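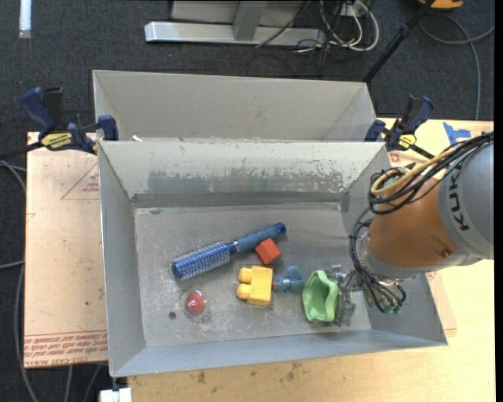
Coating wearing off inside a metal bin, can I touch it up?

Asked by Ifans, Thursday

I have two grey metal bins that hold odds and ends, mainly toys, building blocks and the odd hairbrush. They are open topped with sloping sides. The back wall of one has a long patch where the coating has come away in flecks and it is darker underneath. The floor is scratched and scuffed as well. Is it worth repainting, or do I leave it? I don't want flakes getting on the toys. Both came from a workshop clearance in Girkholm, 25 pounds the pair, so I don't know what the coating is.

3 answers

Huw Morris
Rub a fingernail along the edge of the worn patch. If nothing lifts, wash it and leave it alone. If it does lift, don't start sanding until you know what the coating is — old workshop paint can have lead in it, and you can get a test kit from most DIY shops. If the test is clear, sand the edges back wet with 240 grit, wipe down, then metal primer and two thin top coats. Leave it a full week before anything goes back in. Check the tin says it is suitable for toys.
19 people found this helpful

Hirkovia
Just put a rubber mat in the bottom. I cut one down from a van liner and it stopped the scratching. Doesn't help with the sides, I know.

Vamwood47
Had the same on mine and painted it in June. Scraped again by the end of summer. I'd get a plastic tub for the toys and keep the metal ones for tools.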